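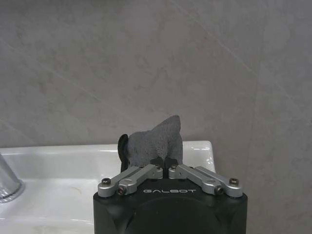 Friday, February 23, 2024

Gripper, bathroom cell. Maintenance day, so no cleaning numbers from me.

Started with the complaint from Wednesday's shift, which Bart logged in full as "feels loose." Asked him what felt loose. He said the gripper. We are a research group.

Put the arm in hold, cut finger power, and wiggled each link by hand with the fingers half open. Left side has play at the inner pivot, enough to feel but not enough to photograph. Right side is fine, or at least equally bad in both directions. Play at the left pivot means the left pad arrives late and a little twisted, so the cloth gets pinched on one edge of the pad and the other edge contributes nothing. That matches the wear on the rubber, which I should have looked at first.

What I did, in order:

Pulled the left inner pivot screw. Thread was clean. No trace of threadlocker, though the September sheet has a tick in the threadlocker column and the initials next to the tick are mine. Moving on.

Cleaned the bore with alcohol and a swab, then dried it. Looked for scoring with the loupe and found a polished patch but nothing a fingernail catches on. Left the bushing in. We have 2 spares in the Mocanu drawer and I'd like to keep it that way until Raluca's order comes through.

One drop of medium threadlocker, screw back in until the link just stopped rocking, then backed off a hair so it swings freely under its own weight. Did the right inner pivot the same way so that they'd match.

Wiped both pads. Soap film builds up on them and the cloth starts to creep, and then somebody raises the grip force to compensate, and then somebody else wonders where the pads went. I would like the force setting left where it is. There is now tape over the note that says so, on top of the tape from last time.

Re-zeroed the fingers: open to the stop, close on nothing, save, then close on the 20 mm block and check. First try read wide because the block had a crumb of dried toothpaste on it. Cleaned the block. Second try good.

Let the threadlocker sit over lunch, then ran open/close cycles with no cloth, 50 to begin with, listening. There was a tick on closing from the left side. Chased it for longer than I care to write down. It was the cable clip on the wrist tapping the housing. Added a strip of felt.

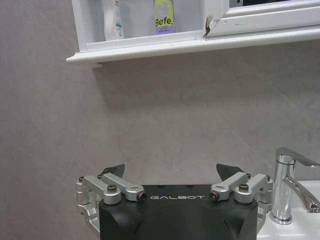 Fingers open at the sink, under the cabinet. The chip at the corner of the mirror door frame is still on the repair list.

On that subject: the approach path to the faucet goes below the cabinet, and I've dropped the upper waypoint a bit lower while I had the file open. Yuzuki wants more wrist clearance there and she is right. She has been right since before Christmas. Old path is saved next to the new one in the Zustesier folder, in case she stops being right.

Then cloth checks. Dark gray cloth, standard fold, pinch and lift, hold, wrist roll both ways, release. The pads now meet together as far as I can see by eye, and there was no creep in the hold. Wet cloth still to do. I ran out of afternoon and Lenuța needed the sink.

For whoever opens up on Monday:

Check the left inner pivot with a finger before powering up. If it rocks, stop and come get me.
Wet cloth test before any rim wiping.
Next full check at 900 cycles on the counter. I reset it after the dry run.
Do not put the block back in the toothbrush cup.

Maya, could you order felt? I used the piece that was under your mug.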